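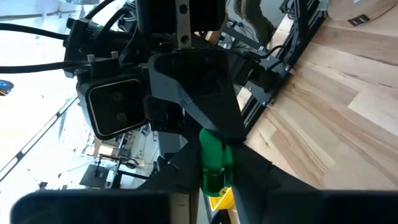 Operators at the Randik plant have reported that the fingers drift out of alignment when the cables pull on the camera module, and they asked that the cable check come before the grip check. The order in this section has been changed accordingly.

6.3 Grip check, Jirnero wrist assembly

Perform this check every 2,000 cycles.

1. Stop the arm and lock out the drive.
2. Confirm that both thick cables hang free of the camera module.
3. Tighten the bracket screws in the order given in Table 5.
4. Restore power. Close the fingers on an upright cylindrical test piece.
5. Hold for 226 seconds. Record any slip in the log.

CAUTION: Keep hands clear of the fingers whenever the drive is powered.

Note: If fault code 708 appears, repeat steps 1 through 3 before calling Engelbrecht Service.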